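Puvness Project: Interim Report to the Kadum Fund
Prepared by Eftychia Galanis, Feb 8, 2026

The team has recorded 805 demonstrations of tabletop sorting since August. Of these, 80 percent are assigned to training and 20 percent are held back for testing. Savvas Xenos reviews each recording before it is accepted – rejected runs are logged separately.

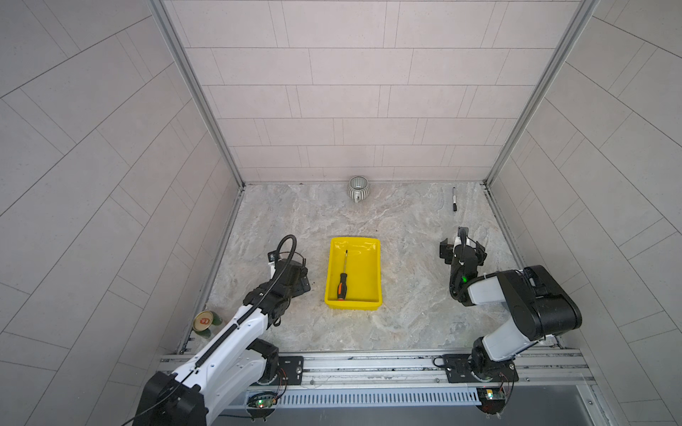

Object variety remains our main concern for the second phase. Recordings on the two-arm station now use everyday items of differing shape, among them a screwdriver laid in a yellow tray, a ribbed mug and a marker pen. We request approval to extend collection by 2 months.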